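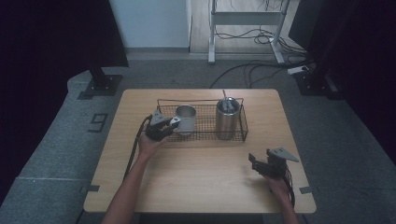
Loukia Karamanlidis wrote to ask whether a station could be called compliant if the only thing anyone had checked was the paperwork. She had been quoted for three "certified" handheld gripper stations by three suppliers and none of them would tell her certified to what. We think it is a fair question to put at the top of a page that sells a rule set.

Prurness Station Rules, second edition
Supplied by Katsaros
Price: £520 per site, one-off, excluding VAT
Stock code: on request
Last revised: 2023-07-27

What you are buying

A bound set of working rules for tabletop stations where a person demonstrates tasks with a handheld gripper in each hand, plus the wall card, a blank station log and a roll of tape for marking the floor. The rules cover setting out, cables, objects, people and stopping. They do not cover robot arms moving under their own power. If you have one of those in the same space you need a proper risk assessment by somebody competent, and no folder from us will stand in for it.

The rules are not a standard. Prurness wrote them, we print them, and no standards body has looked at them. You will find sellers in this line who put a row of badges at the foot of the page and let you draw your own conclusions. Ask what each badge refers to. Sometimes it is the plug.

Why anyone would want them

Handheld grippers look harmless, and mostly they are. Put one in each hand and you have given up your fingers. You can't easily catch a mug that is going over, or flick a cable off the corner of a table, and you tend to look at the jaws when you should be looking at your feet. The usual trouble is dull: a lead pulled out, something knocked off, a sore wrist by the end of the afternoon.

Take a metal mug and a tall lidded tumbler standing in a wire mesh basket, with the jaws open beside the mug handle. It's a small job. Even so, the rule set has something to say about the basket (can the mug clear the rim without the sleeve of the gripper dragging on the mesh?), about the straw in the tumbler (an object with a loose or narrow part is logged as two objects), and about the lead running from the left hand down past the table edge. Whether all three deserve a written rule is open to argument. We would keep the cable one and could live without the straw.

Contents by section

1. Setting out
Table position, front edge marks, station number on the floor. The number must be readable by whoever is walking up to the station, which sounds obvious until you have seen one laid out to suit the person taping it. Stand bases near the station are to be kept out of the walking route. Rounded table corners are preferred, though square ones are allowed and we have never seen a good argument against them.

2. Cables
Each gripper lead gets enough slack for a full reach and no more. Leads leave the table at the side. No loose lead within 300 mm of the demonstrator's feet. Power strips go where they can be switched off without stepping over anything. Tangles behind the station count as part of the station, a point on which Prurness is stricter than most people would like, and in our opinion right. A tidy tabletop with a knot of black cable on the floor beyond it does not pass.

3. Objects
Drinking vessels are used empty. Glass needs a separate entry in the log. Anything with a handle is tried by hand first, so that the demonstrator knows its weight. Shiny metal is allowed, with a note that reflections may make a recording harder to use. That last item is a quality matter and has no business in a safety rule, and we have told Prurness so.

4. People
Up to 2 people at a station at once, one demonstrating and one watching. Sleeves short or fastened. Breaks are left to the site. We would have liked a firmer line, and so would several buyers. The reply was that a fixed break time gets signed off whether or not anyone has sat down, which has the ring of truth but also saves somebody writing the section.

5. Stopping
The word "stop" from anyone ends the attempt. Both grippers are lowered to the table before anything is picked up off the floor. An attempt that was stopped is logged as stopped and is not quietly run again under the same entry.

What the log will and won't do

The log has room for the station number, the object list, the people present and a line for anything odd. It will show that somebody filled in a log. If every line reads "none" for a month, go and stand by the station for an hour, as you'd learn more.

We get asked for a digital version. Weltov sell a tablet form which follows the same headings, and it works well enough, but it ticks the previous day's answers by default. Turn that off before you use it. If it can't be turned off on your version, stay on paper.

Fits with

Wistance handheld pairs, wired. Most other wired pairs, provided the lead leaves the back of the body. Cordless pairs can use every section except section 2, and you'll still be charged for section 2.

Not suitable for

Shops and public demonstrations. Anyone under working age. Hot liquids, knives, or food that is going to be eaten. Sites looking for a certificate to show a customer.

Changes from the first edition

The first edition had a scoring sheet that turned each station into a mark out of a hundred. It has gone. Two of our buyers found that a station could score very well with a blocked walkway, because neat tape was worth so much. There is now a plain pass or fail on each item and a fail must have a name written beside it.

The section on curtains has been shortened. Dark curtains at the side of a station are fine if they don't hide a stand base or a step. If your station is on a raised platform, the edge has to be marked wherever a curtain hangs near it.

A third edition was promised for December. We have not seen a draft and would not hold off buying, or rush into buying, on the strength of it.

Returns

Unused sets can come back within the usual period. Opened sets can't, although if you read section 1 and decide you could have written it yourself, tell us and we will pass that on. Existing first edition holders pay for postage only.

Ordering

Order by email or through your normal Katsaros account. Please say how many stations you have on the site and whether your grippers are wired. One wall card is included and further cards are charged at cost. Sample pages from sections 2 and 5 are sent free to anyone who asks, and we'd suggest reading those before spending anything.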